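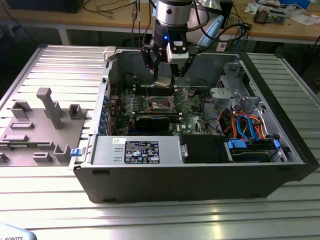 **Cell software meeting, Vambridge, Mensah room**
Jun 10, 2022

Lorraine Tawhiri in the chair, Elsie Brunton taking notes. The perception people, the planning people and both of our summer students were there, and the tooling group joined by phone (a very good line this time, thank you to whoever swapped the speaker). Welcome again to the students, who were promised a short meeting and were very gracious about not getting one.

**1. Notes from last time**

Accepted with one correction. I had written that the planner "ignores" the side walls of the computer case, and the planning people would like it on record that it doesn't ignore them at all, it pads them, and padded them too much. I have fixed the old page. The item about naming our log folders is carried over yet again, and Lorraine has asked that it please not be carried over a fourth time.

**2. Perception: finding the board and the socket**

We spent the longest on this one, so I will try to do it justice. The new release of Flultar went onto the cell machine last week and everybody agrees that the board pose is steadier than it was. The old version would find the green of the motherboard nicely enough and then slide the estimate sideways when the arm came in and covered part of it. The new one holds on to the last good pose and only updates when enough of the board is in view, and it feels much calmer to work with!

The CPU socket is a harder story. The retention frame and its lever are shiny, and depth readings around shiny metal have holes in them. There was a good long talk about whether to fill the holes in software or leave them alone and lean on the color picture for the socket edges. The students had tried both on recorded data and put their plots up on the wall screen. On 80 recorded approaches, filling the holes gave smoother results but now and then put the socket confidently in the wrong place, and the color edges failed more openly, meaning that they gave no answer when they had none. Lorraine said she would take the version that says "I don't know" any day of the week, and the room came around to that after some friendly grumbling from the depth side.

Agreed: color edges for the socket, depth for the case walls and the board plane. The confidence value gets passed all the way up to the task layer so that a low one stops the approach. Right now it is thrown away halfway up, and a couple of us were surprised to hear it. 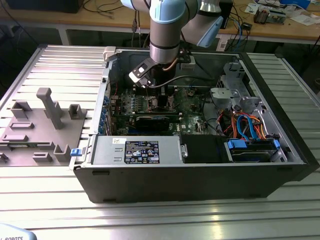
*Arm over the open tower, with the fixture plate to the left.*

**3. Planning: getting down into the case**

Zetthorpe (for the students: that is the motion planner, and no, we don't remember where the name came from either) is now reading the case as several pieces, where it used to be one big box with the lid off. The walls, the power supply, the drive area and the graphics card each have their own collision shape. This makes the free space over the board a good deal more generous, and paths that used to be refused are being found.

The cables are still the sore spot. They bend, they sit differently from one case to the next, and a mesh of them is out of date as soon as anyone has touched one. Three ideas were talked over:

- Treat the whole cable bundle above the drives as a solid keep-out block. Easy, and it wastes a lot of room.
- Build a rough point cloud of the bundle before every run and plan around that. Better, but slower to start.
- Leave the bundle out of the model and slow the arm down near it, trusting the force limit. The planning people like this one more than the rest of us do.

We settled on the second, with the first kept as a fallback when the cloud comes back too thin to trust. Planning time with the cloud went up by 30 percent in the bench tests, and there was a fair bit of back and forth on whether that matters. The feeling was that it doesn't yet. We are not racing anybody, and Lorraine would like a path we believe in before we go looking for a quick one.

A smaller point from planning: the tall T-shaped post on the fixture plate was missing from the world file, and had been missing for who knows how long. It is in now. Could everyone please reload the world before running anything, even if you are only trying out a script!
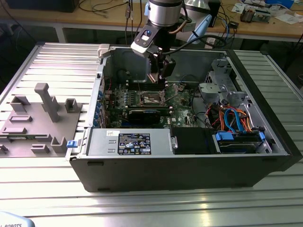
That brought us to who keeps the world file up to date, which we have been stepping around politely for a while. At the moment anyone can edit it and so in practice it gets edited by whoever was last annoyed by it. The tooling group offered to put it under review in the same way as the code, with a little viewer that shows the before and after side by side. There was real enthusiasm for the viewer. The review part got a cooler welcome from those of us who change fixtures often, but we will try it for 30 days and talk again.

**4. Control: the last bit of the approach**

The approach is currently run in two parts. Zetthorpe plans down to a point above the board, and then a separate controller takes over for the slow straight move. The handover between them has a small pause and, on some runs, a small twitch. You can see it clearly in the joint velocity logs once you know where to look, and I must confess I had been looking at those logs for weeks without knowing where to look.

The control people traced it to the two parts using different filters on the wrist force signal. When the second one wakes up, its filter starts from zero and takes a moment to settle, and in that moment it believes it feels a push. The cure is to keep the filter running the whole time and hand over its state along with everything else. A branch is ready for reading. Lorraine asked for a test that replays a recorded handover and fails if the twitch comes back, and this was thought very sensible.

There was also a question from one of the students about why the gripper opening is commanded in raw units in some scripts and in millimeters in others. It was a very good question and it had no good answer. Millimeters everywhere from now on. The old calls will print a warning for a while and then go away.

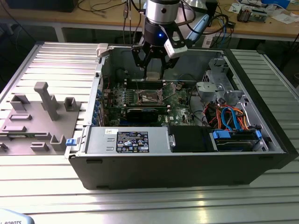
Elsie Brunton

**5. Task layer and recovery**

We then moved on to what the software ought to do when a step doesn't go as planned. As things stand, any error at all sends the arm straight up and back to its home pose. Straight up is a fine choice over an empty socket and a poor one if the fingers have hold of something, say a memory module that is halfway into its slot. The proposal is for each step to carry its own way out, written next to the step by the person who writes the step. Open and lift for one, hold still and ask for help for another.

Everyone liked this in principle and then we talked for a long time about how it should look in the scripts. Planning wanted a full tree structure with a picture you can click on. Tooling, who would have to build the picture, wanted a plain list. We will begin with the plain list and see how far it gets us. I have a copy of the sketch from the whiteboard if anyone wants it, though my handwriting in the corner is not at its best.

**6. Logging**

Nearly 4 gigabytes per hour, mostly images that are saved twice, once by Flultar and once by the recorder. Tooling will switch off the recorder's copy by default. The perception group asked for a way to turn it back on for a single run without editing a config file, and will get a flag for it.

On folder names, at last: date, then cell, then task, then a free note at the end. Agreed with applause.

**7. Any other business**

The simulated cell is behind the real one again, mostly in the fixture plate. If the world file goes under review, both cells can read from the same copy and this particular trouble ought to shrink. Tooling to look into it after the viewer.

The students asked whether they may present their socket comparison to the wider Vambridge group. Yes, of course, and we'd be delighted to sit through a practice run beforehand.

**Actions**

- Perception: switch socket finding to color edges; carry the confidence value up to the task layer.
- Planning: point cloud of the cable bundle before each run, keep-out block as fallback.
- Control: finish the filter handover branch and add the replay test with it.
- Tooling: world file review and viewer; recorder flag; warning on the raw-unit gripper calls.
- Lorraine: read the handover branch and book the room for the practice talk.
- Elsie: write up the folder naming on the team page and send round the whiteboard sketch.

Next meeting later in June, same room, and Lorraine will send the invitation once she has heard from the phone folks about their time off. Corrections to me, please, by note or by stopping at my desk.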